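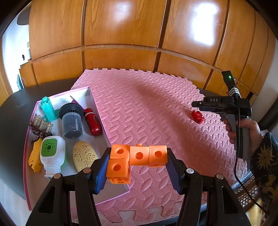

Tindoda
Gripper maintenance, Warcombe bench

Pad day on the hand-held grippers. A few notes for whoever has the next shift at Warcombe.

1/ Blue ribbed pads first. Wipe with a damp cloth and let them dry before you close the jaws. No solvent, it hardens the pads.

2/ Then the pivots, both sides. One small drop of oil each, work the jaws 80 times, wipe off what comes out.

3/ Grip check with the orange cube piece. Hold it by the ends over the pink mat, not too high - the peg marks the tabletop if you miss. If it twists between the pads, one pad is sitting proud. Take it off and seat it again.

4/ Cable: follow it by hand from the grip to the plug. Leave slack at the bend. I replaced one in November that had gone stiff just there.

5/ Pads get changed at 233 hours now. The Zimport sheet still says 147, ignore that until it's been reprinted.

6/ New pads are in the Polishchuk box, second drawer. We're down to 5 pairs, so write it on the card when you take one.

7/ Log the hours before you switch off - the counter doesn't keep them overnight.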